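Grendala Rally, notes before I forget it all

Home. Car is on the trailer, trailer is in the street, neighbors can deal with it till Wednesday. Writing this quick before work.

So, we finished. Second in class, and I'm still not sure how, given where we were at lunch. First time we've brought the car back from a gravel event with all four corners still pointing the right way.

The morning

Cold start, fog on the first stage, couldn't see past the second set of trees. Took it easy. Too easy, my co-driver says. Dropped a bunch of time to the Pasaribu cars, who clearly had better lights or less sense. Stage two was better. Long uphill section, loose on top and hard underneath, exactly what we tested on in March. Third gear nearly the whole way, one scary moment over a crest where the notes said "flat" and the road said otherwise. My notes, my fault.

Service at Asby was a mess. Six minutes late out of there because a wheel nut cross-threaded and we had to chase it off with the long bar. Penalty. Could of cried.

The afternoon

Everything clicked after that. Softer rear, dropped the tire pressures a touch, and the car finally turned in when I asked it to. Caught the dust of the car in front on Vamora, the long one, and sat in it for what felt like a week. They pulled over at the hairpin, very decent of them, beers owed.

Last stage was run in the rain. Two of the quick crews went off in the same ditch (everyone fine, I checked) and that's how we ended up second. I'll take it. You have to be there at the end, etc. 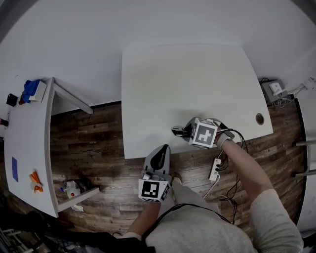

What broke

Sump guard is bent like a spoon. Left rear mud flap gone, somewhere on Vamora, keep it. Intercom cut out twice on the last stage so I drove the final bit off hand signals and yelling. New headset cable on order. Handbrake is weak again, probably just needs adjusting, probably.

Money

Entry, fuel, tires. I had 1000 set aside and it's gone. Add another 283 for the stuff above and that's before I look at the gearbox, wich has started whining in second. Not looking at it this week. If anyone has a decent used set of gravel tires in the garage I can go up to 200 and I'll come get them.

Next

There's a tarmac thing next month but I don't have the suspension for it and I can't borrow the same set a third time. So it's likely the forest round after that. Need to fix my notes first, mainly the crests. Too many "flats" in that book.

Ok, late for work. In-car footage when I get the sound sorted, right now it's all wind and swearing.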